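Shelf (furniture)

A shelf is a flat, level surface used to hold, store or display things. It may be fixed to a wall, built into a cupboard or alcove, or form part of a free-standing unit. Shelves are among the oldest and simplest kinds of furniture and are found in homes, shops, libraries and workshops.
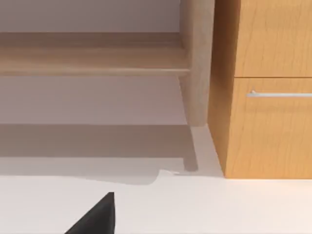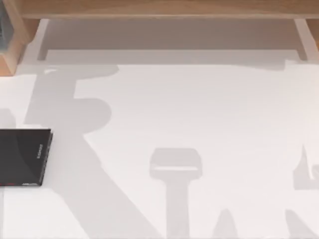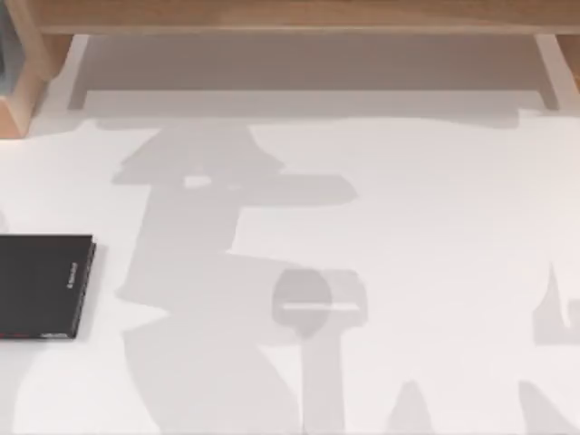

Computer-rendered views of a shelf unit in light wood.

Terms

The flat part of a shelf is usually called the board or plank. The upright parts that carry it are posts, sides or supports. A bracket is an angled piece fixed to the wall below the board. A lip is a raised strip along the front that stops things sliding off. The distance between two supports is the span.

Materials

Solid wood, chipboard, plywood, glass and steel are all in common use. Pine is cheap and easy to cut, but marks readily. Oak and beech are harder and heavier. Glass shelves are mostly kept for light objects, while steel is usual in garages and stockrooms.

Load and sagging

A board bends under weight, and the bend grows quickly as the span gets longer. Doubling the thickness of a board makes it 8 times as stiff. Wooden boards can also sag slowly over months or years under a steady load, a process known as creep. Books are among the heaviest things commonly kept on shelves at home, and long bookshelves often have a middle support.

Types

Floating shelves have hidden fixings and appear to have no support. Corner shelves are cut to fit between 2 walls. Adjustable shelves rest on pegs or clips, so that the gaps between them can be changed. Desk shelves stand on or above a work surface - they raise part of the storage and leave space beneath.

The Tostden shelf

The Tostden shelf is a low desk shelf first made in Sutalon by the joinery firm Kasprzak. Its designer, Bhavana Thampi, gave it a board 89 cm long and 245 mm deep. A later version with a drawer was sold under the name Grerkach. Production of both ended in December, and over 2,000 had been made by then.

See also

Bookcase
Bracket
Cupboard
Mantelpiece

Page last changed 2025-01-04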